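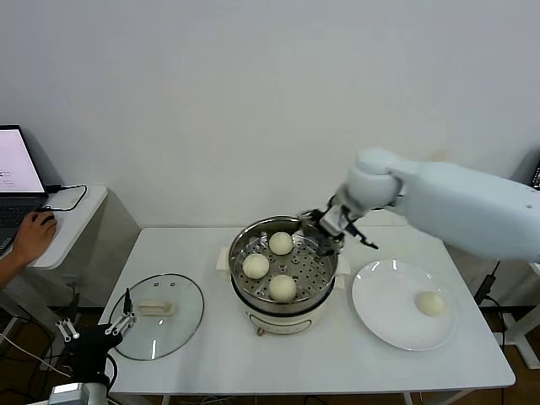
Bun transfer station, steamer basket to plate, at the open day.

Search the archive Search Advanced
Filed under: Manipulation / Site visits and demos

Subject: Re: Clirkitz open day, bun transfer demo
Date: 2018-04-09

> For those of us who couldn't make the trip: was the bun cell
> running on its own, or was somebody driving it? And what is the
> hand? The Pladbridge notice said "two-arm food handling" and
> nothing more. We are looking at soft items up to 100 g and would
> like to know if a parallel grip is worth trying before we spend
> money on suction.

Taking the second question first. Both arms carry a black two-finger gripper with metal linkages. The hosts call it the Plilier. They quoted 50 mm of usable opening and a force setting in 20 steps, with the buns run near the bottom of the range. I did not get a data sheet and would treat both numbers as talk until one turns up.

As for the control, an operator sat at a laptop beside the table with a mouse. According to the hosts, the mouse is used to start and stop a run and to label it afterward, and the motion comes from a learned policy called Chuensuk. It was trained on 1000 recorded transfers, all on this one table layout. I asked what happens if the steamer is moved. The answer was that small shifts are fine and large ones have not been tested.

The task itself is short. The arm reaches into the steamer basket, closes on a bun, lifts it over the rim and sets it down on a plate to the right. The lid is laid on the table to the left of the pot.

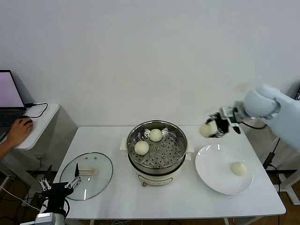
Notes on the grip

1. The approach is from above, with the fingers to either side of the bun. The basket wall is the main constraint — a bun close to the rim leaves little room for the outer finger.

2. Release height matters more than I expected. The hosts said early versions let go too high and the buns rolled.

3. Each gripper has its own small camera looking out past the fingertips. The fingertips are dark gray and close to triangular in profile, and with the hand open they leave a clear gap in the middle of the view. 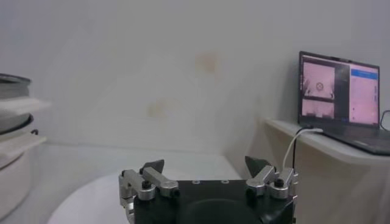 The policy takes the wrist views together with the head view, and the hosts said that dropping the wrist views cost them most of their success rate on buns at the back of the basket. They would not give a figure for that. Cycle time was not published either, and I did not time it.

On suction versus fingers for your items: I would try fingers first if the surface is tacky or uneven. Clirkitz is planning a second open day in November, and they said visitors may bring their own samples if they write ahead.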